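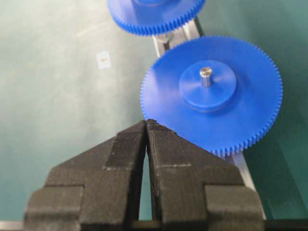
Stories > Short > The Blue One

Last updated June 2019

The clock in the window of Hajdu Repairs had been wrong for so long that people in Ollstead set their watches by how wrong it was. It ran seven minutes fast in winter and a good deal faster in a heatwave, and when it finally stopped, on a Tuesday, two people missed the Nurnmont bus and a third caught it by accident and had to spend the afternoon in Nurnmont.

I was the junior at Hajdu's. I had been the junior for eleven years. The owner, whom I shall call the owner because that is what he liked to be called, took the clock down, laid it on the bench with its face to the wood, and removed the back with the expression of a man opening a letter from the council.

"It's the big wheel," he said. "It's lost its teeth."

It had lost three. They were lying in the bottom of the case with a dead wasp and a receipt for paint.

The wheel was brass, and the firm that had made it had gone under before either of us was born. The owner wrote to four suppliers. One replied that the part was no longer available. One replied that it had never been available. The third sent a catalogue of garden furniture, which he read from cover to cover, and the fourth was Pustuvard.

Nobody in the trade liked Pustuvard. They answered the telephone on the first ring and they used the word "solution". They said they could supply a replacement wheel within the week, same size, same number of teeth, and what colour did we want?

"What colour?" said the owner.

He said it again at lunch, and once more while locking up.

He had not, in the end, given them an answer, and they had taken his silence as a matter of taste. The parcel came on the Friday. Inside was a bag, inside the bag was another bag, and inside that was a gear of the brightest royal blue I had ever seen outside a paddling pool.

"It's plastic," said the owner.

I said that it was.

"It's a toy."

I said that the teeth looked very even. He gave me the look he kept for customers who wound things backwards, put the gear in the drawer with the string, and went home without his hat.

For a fortnight the clock stayed on the bench and the window stayed empty. You would not think an empty window could cause so much talk. A woman came in to ask whether we had been burgled. The man from the bakery came in to ask what time it was, which he could have read off his own wall, and stood there until he was told. Somebody pushed a note under the door saying the town had had that clock for a hundred years. It had had it for thirty-one, and we had the invoice, but the owner was touched. He pinned the note above the kettle.

He also began to open the drawer. He did it when he thought I was out at the back, and he did it under cover of needing string. By the second Wednesday we had more cut lengths of string than any shop could use, and I took to tying up parcels that didn't need it so that he could carry on.

What he was doing in there, I found out when I came back early from the post office, was arguing with it. He had taken the wheel out and was holding it up to the lamp. He was a man who had spent his whole life among brass, and he was looking for the fault. You could see him working his way round the rim. Stood up on its edge, it was all fine, close teeth the whole way round, like a saw that had joined up with itself, and in the middle of the raised hub was one small dark hole for the axle, dead centre. He put his eye to the hole. I suppose he thought the fault might be on the other side.
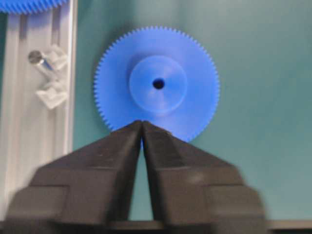

The owner had a rule about new parts, which was that you lived with them before you fitted them. He had lived with a mainspring for a year once. He kept the wheel in his waistcoat and got it out at meals, turning it with a thumb against the teeth, and he began to say things about it that were nearly kind. The blue went lighter at the hub, he said, if you caught it right. It weighed nothing. A wheel that weighed nothing would hardly trouble the bearing, and had I thought of that? I had, and had said so on the first day, but a junior learns to be told things.

He fitted it on a Monday with the blind down. It took him all morning and he wouldn't have the radio on. At noon he hung the clock back in the window, set the hands by the church, and stood on the pavement in his apron with his arms folded.

It kept perfect time. It kept it that day and the next, and right through to October, when there was an unpleasant meeting in the library. Four people had missed the Nurnmont bus in a single month. They had been allowing for the seven minutes, as their parents had, and the seven minutes were gone. A petition was got up. The owner read it standing at the bench, both sides, and then he asked me to fetch the small screwdriver.

"Seven?" I said.

"Call it six," said the owner. "They can meet me halfway."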